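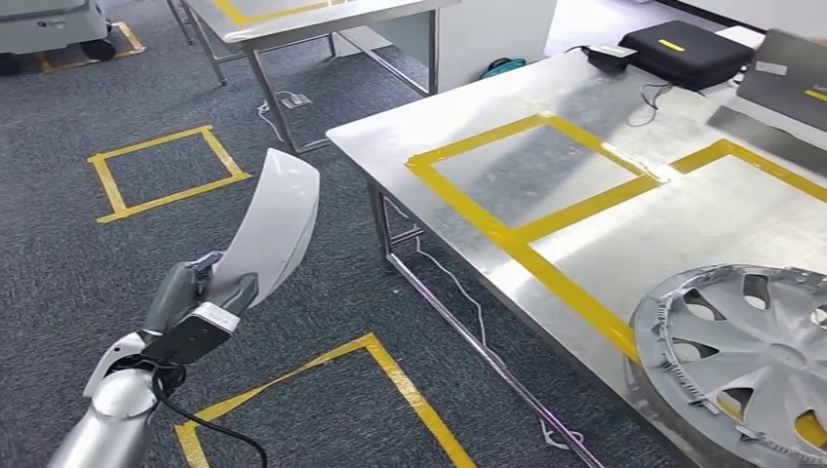
March
By the Lollton Diplomatic Practice Group

4. What happens while the chair is empty

Most writing on ambassadors begins on the day they hand over their credentials. We wanted to look at the weeks and months before that, when one ambassador has left, the next has been named but not confirmed, and the embassy is run by a chargé d'affaires. These gaps are far more interesting than their reputation suggests! A great deal of ordinary diplomacy gets done in them, and some of it gets done quite differently.

Our material comes from the Belhaj Register, a hand-kept list of embassy postings that records departures, nominations, hearings and arrivals. From it we took 40 changes of ambassador, half of them at posts in Inesari and half at posts in Brotach. The two countries make a lovely pair for this purpose. They share a border and a trading language, and they receive missions from nearly the same set of governments, but their foreign ministries treat an acting head of mission in very different ways.

In Inesari, protocol rules let a chargé meet the deputy foreign minister but leave meetings with the minister for a full ambassador. In Brotach there is no written rule at all. Access depends on the desk officer, the topic and (as several of the ministry's own published visitor lists show) on how long the chargé has already been in the country. We had expected the written rule to slow things down, and for high-level visits it did. For routine business it seemed to do the opposite. Everyone in Inesari knows which door a chargé can knock on, so requests go straight there. In Brotach the same request may wander between offices for weeks before it lands on the right desk.

The clearest case is the renewal of small agreements, such as student exchanges, customs forms and air service notes. We found 20 renewals that came due during a gap. In Inesari, 11 of them were on the table and all were signed by the chargé before the new ambassador arrived. The rest fell in Brotach, and 4 of those were held over until after credentials had been presented. None of the held agreements was in dispute. Reading the notes exchanged between the two sides, we were struck by how friendly they are — each side keeps assuring the other that the matter is settled and only the timing is open.

That last point deserves more attention than it has had. A delay of this kind is easy to read as a signal of cool relations, and newspapers in both capitals have read it that way more than once. The notes point to something much plainer. Officials in Brotach like to save a finished agreement for a new ambassador's first weeks, when a signing makes a pleasant public occasion. The wait is a sort of gift. We would not have seen this from the dates alone, and it is a good argument for reading dates and letters side by side.

Nomination news matters too. Once a name is public, the local press begins to write about the nominee as if the person had already taken up the post, and embassy staff spend real effort reminding callers that confirmation is still to come. In Inesari, where the legislature confirms its own envoys by open vote, reporters handle this step well and usually explain it. In Brotach, where envoys are simply appointed, the step is often left out of the story, and a nominee may be called "the new ambassador" long before any hearing has been set.

Some limits should be kept in mind. The register is thin on very short gaps, which its keepers did not always write down. It also tells us little about consular work, which goes on in much the same way whoever is in charge upstairs. And our set leaves out posts where the ambassador was recalled in protest, as those raise questions of their own. We take them up in the next section, where the Brotach visitor lists become even more useful.

Figure 1. Silver robotic arm with a dark gray gripper holding a curved white part; yellow tape on the carpet.

Contact: Lollton Diplomatic Practice Group | Copyright Lollton. All rights reserved. | Back to top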